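Ticket 1592
Multi-finger hand vs. two-finger gripper: hand reports "grasp OK" on thin objects, placement results don't match
Status: Open, waiting on vendor
Component: End effector / hand controller
Priority: Normal
Opened: May 2024

Summary

We have the Wevmont hand on a four-week evaluation against the Truvgate two-finger gripper we already own. The sales sheet says the hand is a drop-in upgrade for mixed small objects. So far it isn't, at least for us. The main complaint is that the hand sets its grasp flag on thin objects before it has a hold that survives a move. The arm controller trusts the flag, carries on with the program and arrives over the bowl with the object at a new angle, or with nothing.

Setup

Same arm for both end effectors. Arm controller is the Motaung unit, firmware unchanged since March. Overhead camera calibration was redone after each tool swap. Tool center point was taught fresh for each, three times, and we kept the middle result. Payload values come from a scale and not from the data sheet, which disagreed with the scale for both products.

Steps to reproduce

1. Home the arm, open hand fully, clear all faults.
2. Put the thin stick on the table at the marked pick point.
3. Run pick_thin at default force.
4. Wait for grasp_ok, then lift and move to the bowl.
5. Release over the center of the bowl.

Expected: stick keeps its angle from lift to release.
Seen: grasp_ok goes true, stick rotates between the fingers at some point in the move. Over 20 runs at default force we had 17 true flags and far fewer good drops. We stopped trusting the flag at that point and went by eye.

Log, first entry

Raised finger force one step. Fewer rotations on the lift, same trouble when the wrist turns. Fault 223 (finger current limit) now shows up after a few cycles and has to be cleared by hand. Vendor manual describes 223 as "informational." It stops the program, so we are not going to call it informational.

Log, second entry

Vendor suggested the cable was pulling on the wrist and shifting the tool. Fair thing to ask. Rerouted it with a bigger loop and ran the same path with the hand empty. Repeatability at the fingertip looked the same before and after. Put the old route back to be sure and got the same again. Not the cable, in our opinion.

Log, third entry

Vendor then suggested the pinch preset in place of the default one, thumb against one finger only. Better on the orange block, which it picked up every time we asked. On the stick it is worse. There is very little contact and any error in approach height pushes the stick away along the table. The Truvgate gripper on the same stick with the same height error just closes on it. It is a dull piece of equipment with flat jaws and it has given us no trouble in this test.

To be fair to the hand: it can hold things in ways the two-finger gripper can't. The stick can sit upright between the fingers, tip up, and we have no way to do that with flat jaws short of making new ones. Whether we need that is a separate question and I have asked for it to be settled before anyone talks about buying.

Log, fourth entry

Tried the Sokell grasp library on top of the vendor driver, on the theory that the preset was the weak point. Installation took most of a day. The library wants finger position at a higher rate than the driver gives out, so it fills in the missing values by guessing. Rotations were harder to predict afterward. Removed it. If somebody wants to try again, pin the driver version first, as the installer replaces it and doesn't say so.

Log, fifth entry

Went back to the stock driver and looked at what sets grasp_ok. As far as we can tell from the trace, it goes true when the finger motors slow down against something for nearly a tenth of a second. That "something" can be the object, the table or another finger. With a thin object, the fingers can meet each other and the flag goes true all the same. Vendor has neither confirmed nor denied this. Asked for the threshold to be exposed as a parameter. Reply was that it is "tuned at the factory."

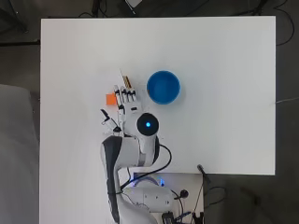 Last modified: May 2024

With the hand on the table between the blue bowl and the orange block, the stick stands between the fingers with its pointed tip above them. It looks fine in a still, and so does every vendor brochure. What we are measuring is how it travels to the bowl.

Workaround

Don't branch on grasp_ok for anything thinner than the block. Lift a short way, pause, check the object's angle with the overhead camera, and repeat the pick if it has moved. This adds time to every cycle, and the cycle time on the sales sheet doesn't include it.

Open questions for vendor

Is the flag based on motor current, speed, or both?
Can fault 223 be made not to stop the program?
Is there a supported way to read finger position faster?
Which objects were used for the success rate on the sales sheet, and how thin was the thinnest?

Next steps

Repeat the 20 runs with the Truvgate gripper using the same camera check, so that both get the same treatment. Hold the purchase request until those results are attached. Ticket stays open.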